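3.2 Keeping the hand in working order

Most papers about grippers skip the upkeep, and I can see why, as it doesn't make for a thrilling read. But we lost more bench time to a slack finger joint than to any bug in our code, so I'm giving it a proper section. I looked after the hand myself for the whole of the study, with Benedito Lins taking over in August when I was away, and what follows is mostly what the two of us scribbled in the cell logbook, tidied up a bit.

The cell itself is a plain affair. The arm works over a pale flat surface next to a big window wall, with a green crate for the items, and we never moved it anywhere darker (we did talk about it!). The light changes all day long and the wrist camera has to put up with it. We let the exposure settle on the hand and ignored whatever the glass was doing behind it. After a fair bit of fiddling we set the exposure once each morning, with the fingers closed in front of the window, and then left it alone until we packed up. On very bright days we did it again after lunch.

The fingers are where the real work is. Each one has a joint that needs to swing freely but not flop about, and the gap between those two states is smaller than you'd like. We check it by hand with the power off: lift the fingertip, let go, and see whether it drops back smoothly. If it sticks, we wipe the joint with a dry cloth and try again. If it still sticks, the screws at the panel seam have probably been done up too tight, and that was nearly always my fault. The Uvine driver we keep in the cell drawer has a torque stop, and I'd urge anyone copying this set-up to use something like it, as I stripped one thread early on by going at it with an ordinary screwdriver and feeling confident.

Figure 2. Wrist camera view of the hand holding crumpled aluminium foil. 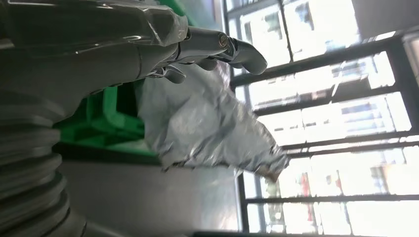
Foil became our favourite check material quite by accident. We had been using a foam block from Simari for the daily grip check, and foam forgives everything. You can have one finger pushing far harder than the other and the block just sits there looking happy. Foil keeps a record. Once a sheet has been pinched you can open it out and look at the dents, and if one side is deeper than the other you know which finger wants attention. It costs next to nothing, too, and there's always a roll in the kitchen.

So the morning routine grew into this. We run the hand open and closed 20 times with nothing in it, listening for clicks. Then we give it a fresh sheet of foil, already scrunched, and have it pick up, lift, hold and let go. After that we flatten the sheet and compare the marks. When they looked uneven we adjusted the finger offset in the Sukprasert control panel, one small step at a time, and repeated the check with a new sheet. I can't give a neat number for "uneven". Benedito and I judged it by eye and mostly agreed, and where we didn't we went with whoever was grumpier about it.

The ribbed bellows on the arm needs its own look. Bits of foil can get down between the folds, so we go over them with a soft brush at the end of the day and then move the arm slowly through its range while one of us watches the ridges for nicks. We found one small split and replaced that section with a spare from Javwood, fitted cold with the arm parked low. It took most of an afternoon, chiefly on account of the clamp.

Over the study the hand made 2251 logged grasps, and we stopped it 17 times for unplanned repairs. Those stops are marked in the results, and any grasp made between the last good morning check and a stop has been left out of the success rates in the next section.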